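4. Registering Players and Recording Transfers

Section 4 covers adding players to a club squad, moving a player from one club to another, and closing the transfer window. You need a league administrator or club secretary login. Coaches can view squad lists but cannot change them.

The screens are the same in the browser and in the Mernetti tablet app, except that the app puts the Squad menu at the bottom.

4.1 Before you start

Check that the season has been created (Section 2) and that every club has a home ground entered. A club with no ground shows in gray and its squad cannot be opened.

Set the squad limit under League > Rules > Squad Size. The default is 26. Changing the limit in mid-season does not remove anyone, but a club that is over the new limit cannot sign a player until it is back under it.

4.2 Adding a new player

1. Open Clubs and select the club name.
2. Select Squad, then Add Player.
3. Type the family name first, then the given name. Accented letters are accepted. Hämäläinen and Hamalainen are treated as the same name when you search.
4. Enter the date of birth.
5. Choose a position. You can leave this blank.
6. Select Check. Mernetti looks for the same name and birth date elsewhere in the league.
7. If no match is found, select Save.

Note: If a match is found, do not save a second record. Go to 4.3 and enter a transfer. Two records for one player will split his appearances and his yellow cards, and only the league administrator can merge them.

4.3 Recording a permanent transfer

The selling club starts the transfer and the buying club accepts it. In this walkthrough Santeri Aaltonen moves from Lanthorpe to Bellamy.

1. Log in as the Lanthorpe secretary and open Squad.
2. Select Aaltonen, then Actions > Transfer Out.
3. Choose Permanent.
4. Choose Bellamy from the club list.
5. Enter the fee. Type 200, without a currency sign or a comma. For a free transfer enter 0. An empty box is rejected.
6. Select Send.

The player's status changes to Pending. He stays in the Lanthorpe squad and can be picked until Bellamy accepts.

7. Log in as the Bellamy secretary and open Inbox.
8. Open the offer, check the fee, and select Accept.
9. Assign a shirt number.

Caution: An accepted transfer cannot be undone by either club. Unserved suspensions move with the player. 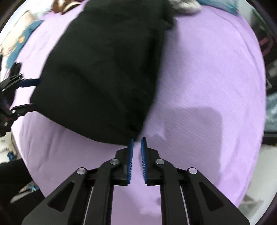
4.4 Loans

Follow the steps in 4.3 but choose Loan at step 3. Two more boxes appear, Return Date and Can Play Against Parent Club. The second is set to No. If Kalevi Hämäläinen is on loan at Penard from Lanthorpe, he will be left off the team sheet when those two clubs meet.

A club may have 3 players in on loan at one time.

4.5 Closing the window

1. Go to League > Calendar > Transfer Window.
2. Enter the closing date and time. Times are local to the league office.
3. Select Lock.

Offers still pending at closing time are canceled and both clubs get an email. To open a second window, for example in October, repeat the steps with a new pair of dates.

Section last revised July 13, 2019.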